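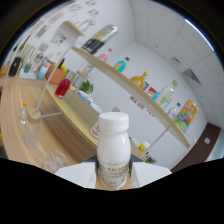 Ambros Ortner logged the bottle as item 17 and reset the counter. The Steltberg method was plain: a person closes the gripper by hand, the wrist path is recorded, and the policy learns from the path. It had taken around 600 recordings to reach a usable grasp.

The Gourlay group had reported the same result with fewer, but they had trained on bare tables. Ortner kept the shelf full.

At 2 a.m. he plotted the closing speeds. His own hand slowed before every contact – a habit he had never noticed. The policy slowed there too. He labeled the axis, saved the plot to the Trumden folder and reached for his coffee, slowly.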